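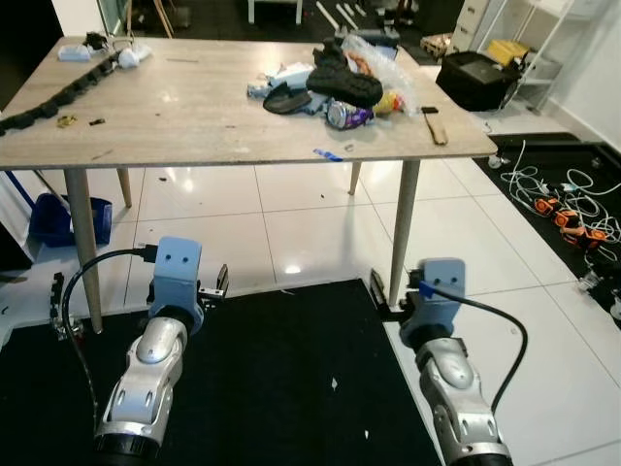 8/19/18 – The table

Home Diary Garden Letters Older entries

Slept until nine. Coffee, toast, the end of the plum jam. Then I made myself deal with the table, which I have been putting off since we got back from the lake.

It is the light gray one with the marble pattern that I bought from Knut Frerichs when he moved. When I bought it I said I would keep it clear and eat at it. This morning it had a black sneaker on it, on its side, and a brown flip-flop next to the sneaker. There was a crushed can, silver and purple, and a lot of crumpled paper and plastic packaging. I have eaten standing at the counter since Wednesday.

I started with the trash. The can went in the recycling with the paper. The clear plastic bag I kept for a while, then threw out too. The little strip of blue plastic near the front edge I could not place at all. I put it in the drawer with the other things I can't place.

The sneaker is Kenneth's. He called at noon and said he had been looking for it and had gone to Anathi's in sandals. I told him it was on the table. He asked why it was on the table and I said I would like to know that myself. He will pick it up after work tomorrow. The flip-flop is mine and the other one is still in the car, I think.

The wooden stick came home from the beach. Rohani wants it for her beans, so I leaned it by the back door. The yellow and red thing, some kind of toy, must belong to Wulan's boy. I put it in an envelope with his name on it.

That left the long black piece with all the segments. I have moved it from one end of the table to the other for 2 weeks. It looks like rubber links joined together and I have no idea what it goes to. Kenneth says not his. I laid it on the shelf over the washer and will ask Knut.

Vacuumed after lunch. The black carpet shows every white speck and there were plenty under the table. I went over it twice and emptied the canister in between. Whoever chose black carpet did not have to clean it. I looked at a rug in the Hartono flyer, 200 dollars, and decided against it.

Wiped the top down with dish soap. There was a sticky ring by the back corner that took more than 10 minutes and a butter knife.

Rain at four, not much. Called Mom. Soup for supper, at the table, sitting down. Need stamps and light bulbs.

Recent entries
Back from the lake
Rohani's beans, again
The car smells of sunscreen
Letter to Anathi, not sent

Contact | Copyright 2018 | Back to top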